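Housing and Household 228
Unit 2 handout: Storage, or where the stuff goes

Read before section. Bring the Gistwood floor plans, which are at the back of the course packet, unless yours is one of the packets that came without a back.

1. The problem

People own more than they use and use less than they think. A house has to hold all of it anyway. For most of history this was solved by not owning much, and by hanging what you did own on a peg. The built-in closet is a late arrival, and so is the kitchen cabinet as you know it. Before that you had furniture: a chest, a press, a dresser. If you moved, it moved with you, along with whatever was living in it.

Key terms for this unit: dead storage (you will never open it), live storage (you open it every day), and display (you want other people to see that you have it). Most arguments between people who share a house are about which of these a given shelf is.
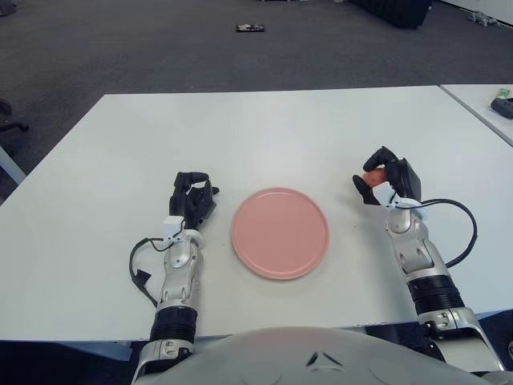
Display deserves more attention than it gets in the reading. A dresser with open shelves was a machine for showing off plates, and the plates on it were often too good to eat from. The everyday ones lived lower down, in a stack, and got chipped. Makers knew this and shaped the two kinds differently. A plate meant to be stood up and looked at wants decoration out to the edge. One meant for stacking wants a flat center and a low rim, like the plain pink one on the white table, so that a pile of them doesn't lean. Look at the profile before you look at the pattern. On the midterm I will be asking about the profile, and every term a third of the room tells me about the pattern.

2. The Greseck survey

Greseck was a company town, so every house started out with the same cupboards. The survey went into 631 kitchens and recorded what was kept on each shelf. You have the summary tables. Things to notice:

The shelf at eye level is full in nearly every house. The shelf above it is full of things nobody in the household could name without looking.

The drawer nearest the stove was designed for cutlery. By the time of the survey it held string, candles, keys and one spoon.

Roughly 20 households had taken the cupboard doors off. The surveyors wrote this down as damage. Ask yourself who was right.

The survey has limits. People were told in advance that it was coming, and they tidied. What we have is a very good record of how Greseck kitchens looked when company was expected. Keep that in mind before you write "typical" in your paper. Keep it in mind as well when you write "clearly."

3. Gistwood and the walk-in pantry

Gistwood went the other way. The architects gave each house a pantry big enough to stand in and then cut the kitchen cabinets nearly in half to pay for it. On paper the total shelf space went up. In practice everyone carried the live storage back into the kitchen and left it on the counter, and the pantry turned into a place for bicycles.

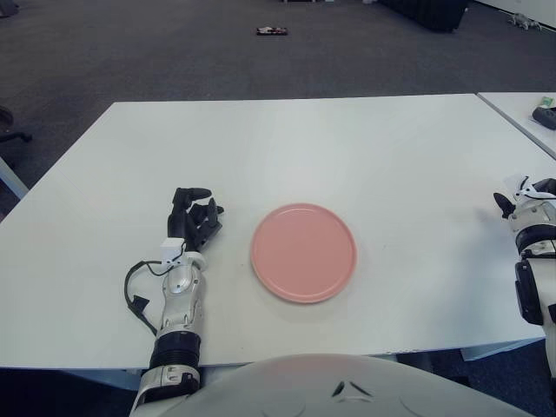
The lesson usually drawn from this is that people are stubborn. A more useful one is that distance counts for more than volume. Nine steps to the flour is too many steps if you bake, and if you don't bake, you don't need the flour. Sugawara makes this point at some length in chapter 2. You may skim the part about hinges. I have read the part about hinges so that you don't have to.

Compare the Flindcombe cottages, which had almost no storage and whose tenants complained about it less. Possible explanations: they owned less; they had sheds; no one asked them. The third one has been gaining ground.

4. For section

Draw your own kitchen from memory, shelf by shelf. Then go home and check. Bring both drawings, including the embarrassing one.

Mark each shelf live, dead or display. If you live with other people, have one of them mark a clean copy without seeing yours. Do not do this right before dinner.

Write one page on the biggest disagreement. One page means one page – the margins have been measured before and will be measured again.

Reading for next time: Sugawara, chapter 3, on attics. It is shorter than it looks, as most of it is diagrams.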